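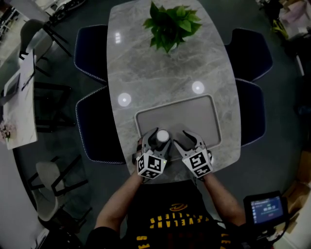 Does a Plant in the Study Room Help You Read Longer?

Project report by Setsuko Sekiguchi and Joaquín Salinas
Advisor: Róisín Hennessy

Background

Plenty of websites claim that greenery makes people focus better. We read a stack of them in January and got suspicious fast. Most link to each other, and the ones that name a study don't say how many people were in it. Istton, the company that rents potted plants to our library, has a flyer promising "sharper minds in every room." The flyer gives no source. We wrote to ask for one and got a price list.

Method

We used two study rooms on the same floor, one with a leafy plant on the table and one without. Students read a long article and stopped whenever they felt their attention drifting. We collected 480 minutes of reading time over six weeks, split evenly between the rooms. Áine Ó Flaithearta kept the time sheets. Readers were told the project was about the article, so they wouldn't try harder for the plant.

Results

Readers in the plant room stopped slightly less often. Before anyone orders a fern, look at the problems. The plant room faces the courtyard and the other one faces the loading dock. Four readers complained about trucks, all of them in the room without a plant. We should have swapped the plant halfway through. Gobnait Mac an tSaoi suggested this in week two and we didn't listen, which was our mistake.

We also asked readers what was on the table. Several from the plant room couldn't remember a plant. It's possible for something to help you without your noticing it, but that is a very convenient argument for people who rent plants.

Discussion

Our numbers don't support the claim on the flyer, and they can't rule it out either. Noise explains the gap just as well. "Drifting attention" is also a weak measure, as some people stop when they're bored and others push on without taking in a word. A short quiz afterward would have caught that.

If another group picks this up, use one room and move the plant in and out. Book it early, as the good rooms are gone by 9 a.m.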